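Packing Earplugs at the Kitchen Table
Grillville Home Work Gallery
March 31, 2021

19 shares
3 comments

The small orders for Zellent go out from home these days. Foam earplugs come in bulk bags, mixed colors, and they have to be sorted and put into little plastic cases before they can be mailed. A full carton is 1,000 pairs. I do it in batches of 80, which fits into an afternoon with a break for coffee.

The work happens on the wooden table by the window. The table has a clear protective film over it, so it wipes clean and the grain still shows. There is a radiator behind it and a curtain with a dark lace border next to that. The light is good for telling green from teal, and that matters more than I expected when I started.

A few notes for anyone who does the same kind of packing:

Wash and dry your hands first. Foam picks up dust and hand cream, and it does not come off.

Open the cases before you open the bag. The hinged ones are slow to open with plugs between your fingers, and the lids like to snap shut.

Keep the two case shapes apart. The long rectangular case takes two plugs side by side and has a small loop on the end for a key ring. The square boxes are for people who want to keep a pair in a desk drawer.

Match the pairs by color and then by length. Foam plugs from the same bag can differ slightly, and a customer in Vatirport once sent back 41 cases over it.

Don't squeeze the plugs to make them fit. If the lid pushes back, turn the plug a little and try again.

Put the leftover singles back in a bag and write the date on it. I use mine up at the end of the month.

The cases come from Đorđević, a plastics shop that sells them by the sleeve. The price went up last October, but I have not found better hinges anywhere else. Labels go on last, on the underside.

The small bag and the cases on the table:
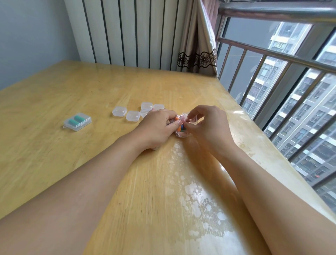 Can foam earplugs be washed and put back in the case?

Most disposable foam plugs are better thrown away once they are dirty, as washing can keep them from expanding properly. If the package says they are washable, let them dry completely before closing the lid.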